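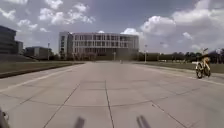
What is in this folder?

Pictures of a big paved plaza and the paths round it, plus a spreadsheet of notes about the ground itself: slabs, joints, kerbs, painted lines, stains, and the strips of grass along the edges.

I'm Noémie Bélanger and I put this together because I like paving. I've tried to find a more respectable way of saying that and gave up. If you walk the same way to work for long enough you start to notice which joints run straight and which ones wander off, and after a while I wanted it written down somewhere other than the back of my diary.

The collection is called Nutaswood, after the street I grew up on, and has nothing to do with where the pictures come from. Sorry, I know that confuses people. Zeeshan Swati has been asking me to rename it since June.

What you get

The folder "ground" holds 1,117 pictures. The folder "notes" holds one spreadsheet, one row per picture. A smaller folder called "checked" has 771 of them, which are the ones that two of us have read through and agreed on. If you only want the tidy part, take that and ignore the rest. I wouldn't blame you.

The columns in the spreadsheet:

surface - what you'd be walking on. Mostly "concrete slab", but there is also "reddish paving", "grass" and a catch-all called "other" that I'm not proud of.
joints - straight, diagonal, curved or mixed. Mixed means I could see more than one sort and didn't want to choose.
kerb - none, left, right or both, as seen looking forward.
paint - whether there's a painted line on the ground. Faint ones count. Faint ones are half the fun, to be fair.
marks - stains, scuffs, patches, cracks. Free text, so expect my spelling.
people - none, on foot, on a bike. I only noted this because somebody on a bicycle gives you a handy sense of how wide the place is.
sky - clear, some cloud, heavy cloud. Dorian Leblanc asked for this one and he was right, because pale concrete changes colour like mad depending on what's overhead. Under thick cloud it can go a bit purple, and I had written "purple slabs" in several rows before he put me straight.

Joints and cracks, a small moan

This is where most of the arguing happened. A joint is put there on purpose, and a crack isn't. Easy enough until you've got a thin dark line running off at an angle across a slab and you can't for the life of you decide which it is.

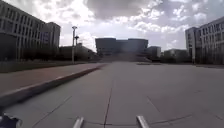 My rule now is that if a line carries on neatly from one slab into the next, I call it a joint, and if it strays I call it a crack. When I can't follow it far enough to say, I put "line, unsure" and move on. There are plenty of those. Jacqueline Joly would have them all gone over again with a magnifying glass, and she's welcome to it - the spreadsheet is open to anyone.

Kerbs were much easier. The one thing to watch is that a kerb in shadow can look like a gap in the paving if you're going quickly. I always check for the pale top edge first and the darker face second.

Things that aren't in here

No measurements. I never went out with a tape, so please don't try to work out slab sizes from my notes. No names of buildings either. They turn up behind the paving a good deal, along with trees, lawns and the odd lamp post, but I didn't write anything about them. If buildings are your thing you'll have to make your own column.

Known problems

There are 4 rows where the surface says "grass" and it should say "reddish paving". I sorted one column without the others, which I'm told everybody does once. I'll fix them when I've found them again.

The first 300 rows were done before I'd settled on the joint words, so you'll meet "wonky" in there now and then. Read it as "diagonal". Or possibly "curved". Have a look at the picture if it matters.

Some pictures are blurry in the middle distance. I kept them, as the nearest slabs are usually fine for what I wanted.

Using it

Help yourself. Use it for drawing, for teaching, for settling a bet about expansion joints. If you put any of it in print I'd like a mention and, if you can spare one, a copy. Gisela Mühlbauer used part of the "checked" folder for her evening class on drawing in perspective and said the long straight seams were just what she needed, so that made my week!

Corrections can go in the "comments" column with your initials. Please don't overwrite mine, even the daft ones.

Last tidied January 4, 2025. The next job is splitting up "other" into proper groups.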